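工具の貸し出し棚、共同工房「Yorath」で始まりました

2024/09/23

ご近所の共同工房「Yorath」で、手工具の貸し出しが始まりました!前から「ちょっと一本だけ借りたい」という声が多かったそうで、わたしもその一人。さっそく会員証を持って行ってきました。料金は一点200円、一日借りられます。会員でない方は登録料が1180円かかりますが、これは最初の一回だけ。棚の名前は「Lultora」というそうです。由来は聞きそびれました(次に行ったら聞いてきますね)。 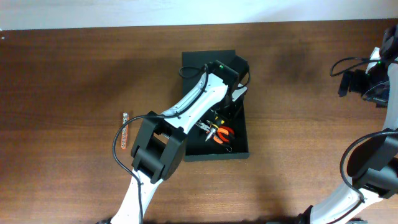 貸し出しの決まりはとても簡単で、借りるときに用紙に名前を書いて、返すときは机の上のトレーに戻すだけ。黒くて縁の低い四角いトレーなので、オレンジと黒の持ち手のペンチみたいに色のはっきりした工具はすぐ目に入ります。うちの引き出しもこうすればいいのかも、と帰り道でずっと考えていました。底が黒いと銀色の部分もよく見えるんですよね。細かい部品を床に落として探し回ることが多いわたしには、縁があるだけでもありがたいです。木の机にじか置きすると、転がっていくものもありますし。

ソケットは一個ずつの貸し出しはなしで、レールごと借りる形になります。以前ばらで貸していたら、真ん中のサイズばかり戻ってこなかったとか。耳が痛い……。赤いレールに銀色のソケットが縦に並んでいるのは、見ているだけでちょっと楽しいです。自転車のかごを付け直したいので、次はこれを借りるつもり。レンチのハンドルは別に申し込むので、忘れずに用紙に書いてくださいね。わたしは初日に書き忘れて、受付まで戻りました。
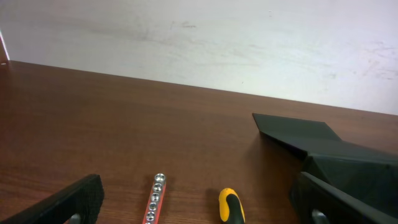
利用時間と申し込み

受付は午前十時から夕方六時まで。返却が遅れたときは一日につき80円が加算されます。予約はサイト「Zekimeo」からできて、棚の番号は662です。番号を入れると、空いている工具の一覧が出てきます。スマホでも見られましたが、文字が小さめなので、わたしは家のパソコンで予約しました。電動工具の貸し出しは来年の1月からの予定で、ドリルもその中に入るそうです。待ち遠しい!不要な工具の寄付も受付で引き取ってくれるので、錆びていないものがあればぜひ持って行ってください。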